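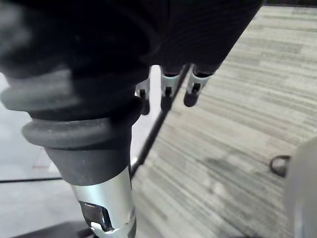 Bathroom vanity

A bathroom vanity is a fixed piece of furniture that combines a washbasin, a countertop and a storage cabinet. It conceals the supply and waste pipes and provides a surface for toiletries. Vanities are made as freestanding, wall-hung or built-in units and are usually placed against a wall that carries the plumbing.

Construction

The cabinet, also called the base or carcass, is a box with an open or partly open back for the pipes. It stands on a closed plinth, on adjustable feet, or on brackets fixed to the wall. Feet allow the unit to be leveled on an uneven floor and keep the lower edge of the panels clear of standing water. Fronts may have knobs, bar pulls or no handles at all; handleless fronts open by a push latch or by a recess along the top of the door.

The countertop is supported on the cabinet sides and on a front rail. Natural stone, engineered stone, ceramic and laminate are the common materials. Edges are squared, beveled or rounded. A squared edge is the simplest to cut – it is also the most easily chipped. 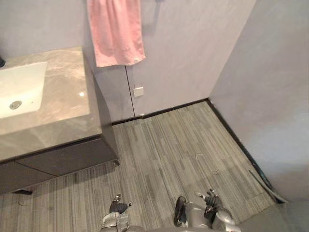
Reading time: 2 min

Basins

Four mounting types are in general use. A drop-in basin rests on the countertop by its rim. An undermount basin is fixed to the underside of the slab. A vessel basin stands on top. An integrated basin is formed in one piece with the counter. Rectangular basins make better use of a shallow counter than oval ones but need a slight fall in the floor of the bowl to drain fully. The drain is usually a round metal fitting with a slotted cover or a pop-up plug.

Placement

In small bathrooms the vanity is often set along a side wall, leaving the rest of the floor open. The back wall beside it can then take a towel. In the room shown, a pink towel hangs above and to the right of the rear corner of a gray, marble-like countertop with a white rectangular basin. The cabinet below is dark charcoal, raised slightly off a gray wood-look floor, and the walls are finished with dark baseboards.

Wegener's survey of compact bathrooms covered 132 rooms and recorded a side-wall vanity in 16 of them. The Sirkitz base unit, used as the reference cabinet in that survey, is 770 mm high without the countertop.

Maintenance

Stone counters are wiped with a neutral cleaner. Acidic products etch marble and other calcium-based stones. The silicone joint between counter and wall is inspected yearly and replaced where it has lifted or discolored.

See also

Baseboard
Towel rail
Washbasin

Further reading

Wegener, Rüdiger. Compact Bathrooms: Fixtures and Clearances. Sorensen.
Boyer, Armelle. "Stone Counters in Wet Rooms." Nirnen, no. 7.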